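Modul Bildgestaltung II
Skript zu Einheit 5: Farbmanagement und Druckausgabe
Stand: 04/12/2021

5.1 Arbeitsfarbraum

Aufnahmen für den Druck werden im Rohformat entwickelt und als 16-Bit-TIFF in einem großen Farbraum ausgegeben. Die Umwandlung in das Druckerprofil erfolgt erst am Ende der Kette. Wer früher konvertiert, verliert Tonwerte, die sich später nicht zurückholen lassen. sRGB bleibt der Bildschirmausgabe vorbehalten.

5.2 Monitor

Der Monitor wird vor jeder Übungsreihe neu profiliert. Zielwerte: Weißpunkt D50, Gamma 2,2, Leuchtdichte 84 cd/m². Zu helle Monitore sind die häufigste Ursache für zu dunkle Drucke. Das Messgerät liegt plan auf, das Raumlicht ist gedämpft – Fensterlicht verfälscht die Messung auch bei kurzer Dauer.

5.3 Gesättigte Flächen und Weiß

Helle, bunte Flächen neben Weiß sind für den Softproof ein brauchbarer Prüffall. Zu kontrollieren sind der Farbstich im Weiß und die Abrisse an den Rändern kleiner Muster.
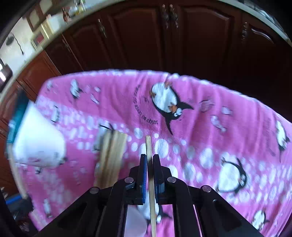
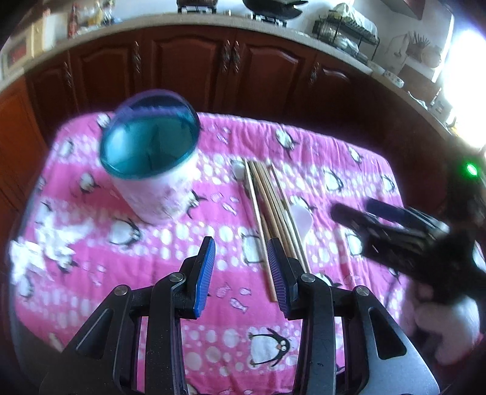
5.4 Rendering Intent

Relativ farbmetrisch: Farben innerhalb des Zielfarbraums bleiben erhalten, Farben außerhalb werden auf die Grenze gesetzt. Die Tiefenkompensierung ist einzuschalten.
Perzeptiv: Der gesamte Umfang wird gestaucht. Geeignet bei vielen Farben außerhalb des Zielfarbraums, allerdings verschieben sich dabei auch die übrigen.

5.5 Testcharts und Papier

Für das Papier Inik matt wird ein eigenes Profil erstellt. Das Chart Zeden umfasst 994 Felder und wird ohne Farbmanagement gedruckt. Vor der Messung trocknet der Druck über Nacht. Bei Baryt ist die Trockenzeit zu verlängern.

5.6 Abgabe

Ein Druck im Format 30 × 40 cm, dazu die TIFF-Datei und ein Protokoll mit Profil, Intent und Papier. Drucke ohne Protokoll werden nicht bewertet. Einheit 6 behandelt die Betrachtung unter Normlicht.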